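Ticket 332: gripper stops short at table corner
Opened 2021-11-04
Site: Hollell packing room
Status: open

Hi Grikport folks, me again! Same trouble as in February. The arm heads for the near corner of the table, stops with its fingers open, and the Bimia screen gives us error 80. Clearing it works for a while (one run, maybe two) and then we're right back where we started.

So far I've restarted the controller, reloaded the table position and dropped the speed from 200 to 80. The slower speed made no difference, except that the line behind us got cranky.
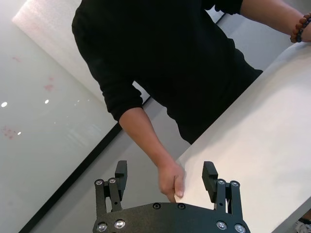 Wrist camera view, gripper open, hand at the corner of the table.

My hunch is the keep-out zone. Before the arm came in we all leaned on that table between boxes, and people still do! Now we're supposed to stand back and wait for it, which makes for a long shift, and the Doolan crew on nights say they miss having something to do with their hands.

Could you check whether zone 3 is set too wide? I'd also love to know if we can get a small spot marked where it's OK to stand. Logs are uploaded. I'm on days all week, so call the packing room phone.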